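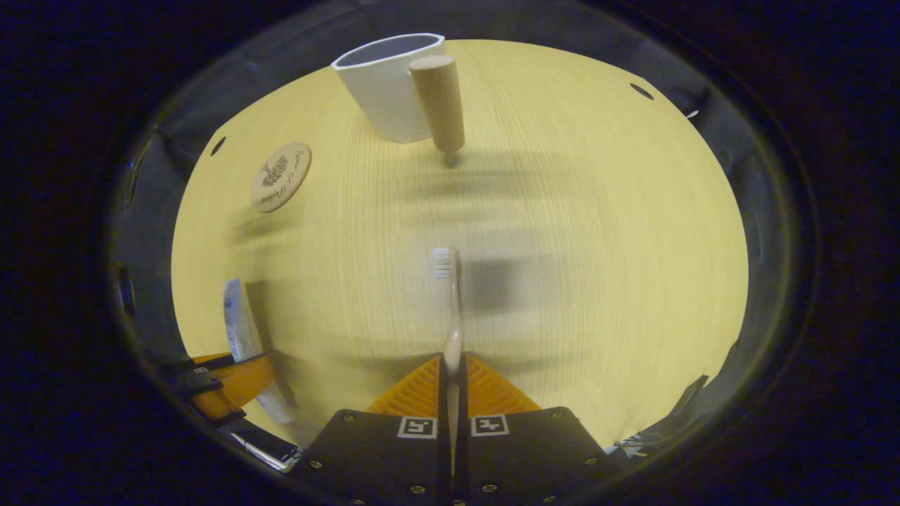
Figure 1. Tabletop station, hand-held gripper closed on a toothbrush. Cup and coaster at the far side of the table.

Automation and Work, Unit 4: Demonstration Labor
Handout, revised 2018-07-06

4.1 Scope

Units 1 to 3 dealt with machines that replace or pace a manual task. This unit deals with a job that exists only because a machine is to be trained: the demonstrator, who performs a task by hand with an instrumented tool so that the motion can be recorded and used later. The running case is the Pladton site, where the household goods packer Dovport moved part of its kitting staff to demonstration work in January. Read the Clellavel case notes before the seminar.

4.2 The tool and the body

The demonstrator does not touch the object. Grip is made through two ribbed pads, and the fingers carry printed square markers that let software recover their position from the video. In Figure 1 the toothbrush is held by the handle, head up. A packer with bare hands would pick up the same item in one motion and turn it between finger and thumb. With two pads there is no rolling of the object, so reorientation has to come from the wrist, the elbow or a second tool.

Consequences reported at Pladton:
- Slower handling. Experienced packers were at first no faster than new hires.
- Load moves from the fingers to the wrist and forearm.
- Tactile skill loses value. Visual judgment of alignment gains value.

The third point matters for pay. Dovport's old grading scheme rewarded speed and light touch on fragile goods, and neither transfers well to the gripper. Staff with long service kept their grade but lost the piece bonus that went with it.

4.3 What counts as output

A packing line counts finished kits. A demonstration station counts accepted recordings, called episodes. The Pladton target was 400 episodes per station per week, with 27 task types in rotation. An episode can be rejected for reasons the worker cannot see at the time, such as a marker lost from view or a pause that is too long.

Two effects follow. First, the worker learns the result late, sometimes after the shift, and cannot correct in the moment. Second, variation becomes part of the job. On the line, doing a kit the same way each time was good practice. At the station the objects are to be placed differently between episodes, and staff described this as harder to keep up than the handling itself.

4.4 Two tools, one table

Some tasks need both hands, or two people. Figure 2 shows a second gripper held upright at the left of the table, next to a cup with a knife standing in it, blade up. Clearance between the tools and shared objects should be part of any task analysis - the existing Dovport risk sheet covered the packing line only and had no entry for sharp items at a station.

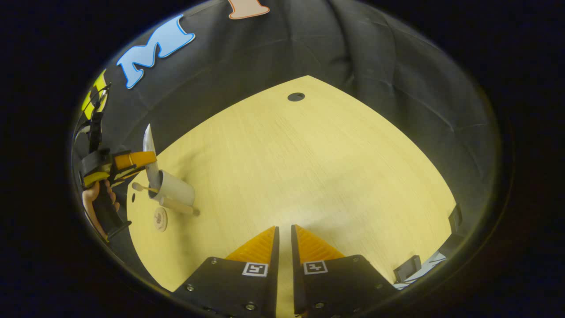 4.5 Questions for the seminar

1. Who should carry the cost of a rejected episode under a weekly target?
2. The Yu model of task change (Unit 2) separates substitution from displacement. Which applies to the lost piece bonus?
3. Draft a grading criterion for demonstration work that does not depend on speed.

Written answers to question 3, one page, are due at the next session.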